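4.2 Overnight counts and the accommodation at Mornomura

The comparison of hedgerow and stream margin plots depended on counts made after dark, when most of the ground beetles and all of the larger moths are active. Daytime counts from the first season had missed both groups almost entirely, and the figures from those months are left out of the analysis below. In the second season each plot was visited at dusk, at midnight and again before dawn, so that early and late fliers were given the same weight.

The two valleys differ more in how their habitat is laid out than in how much of it there is. At Mornomura the remaining woodland is broken into strips and corners between small farms, joined in places by old boundary hedges. At Prollura it survives as a single block on the north slope, with open grazing on every side. Soils are similar, both valleys drain to the west, and the use of sprays had stopped in both before the work began. This made the pair suitable for asking whether a patchwork of small sites can hold as many species as one large site.

Light traps were placed at the edge and in the interior of each wooded area. Pitfall traps were set flush with the ground and covered with a raised lid to keep out rain. Trap positions were fixed in March and were not moved afterwards, even where a fallen branch or a new fence made a site awkward to reach. Where a trap was found disturbed, the catch for that night was dropped from both valleys so that the effort stayed equal.

Observers lodged within walking distance of the plots. At Mornomura this was a rented house at the lower end of the valley, with traps checked on foot from the door. At Prollura it was a converted barn beside the track. Rest between rounds was taken in these buildings, and the moths held for identification were kept in a cool outbuilding, well away from lamps.

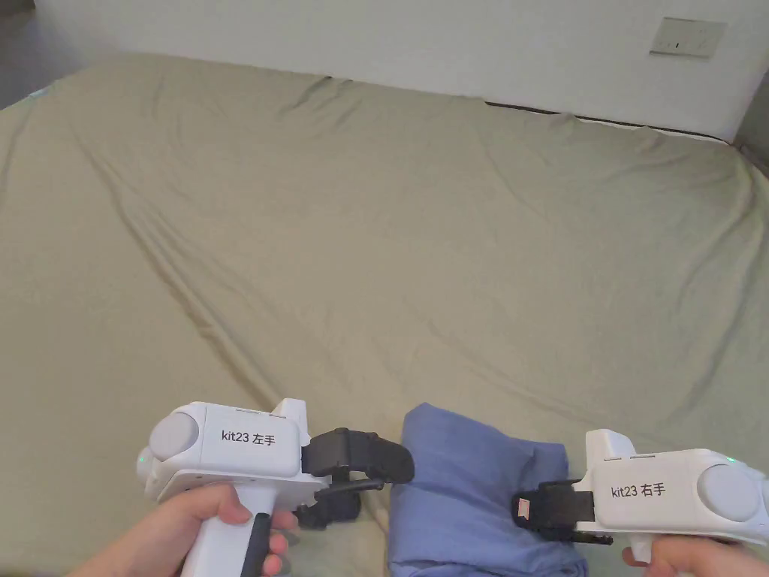 Figure 3. Bed with fitted sheet, set against the wall.

Across the full season 79 moth species were recorded at Mornomura and 69 at Prollura. The difference came mostly from species linked to hedges and rough grass, which were common along the farm boundaries and scarce on the grazed land around the large block. Species that depend on old trees showed the opposite pattern. Several of these were taken regularly in the interior of the Prollura wood and were absent from every strip in the other valley, including strips with trees of a similar age.

Beetle numbers followed the same lines, though less clearly. The traps at Mornomura caught more individuals, but a large share belonged to a few species that do well on disturbed ground. Once the catch was adjusted to a common sample of 1,000 individuals per valley, the gap between the two narrowed to the point where we would not place much weight on it.

The hedges themselves deserve a separate comment. Those in the Iwasaki section, at the head of the Mornomura valley, had been left uncut for several winters and were wide at the base. They held woodland beetles along their whole length. The trimmed hedges lower down held very few, and these were found close to where the hedge met a wood. A count of hedges on a map would treat both kinds as links between patches – our results suggest that only the first kind works as one.

Two limits should be kept in mind. The first is that a single pair of valleys cannot separate the effect of layout from that of local history, and the Mornomura farms have been worked in small parcels for a very long time. The second concerns the traps. The Brevix lamps used at both sites draw moths from some distance, and in a narrow strip this means part of the catch will have come from the fields on either side. The edge and interior figures for Mornomura are therefore less distinct than those for Prollura, and they are treated together in section 4.3.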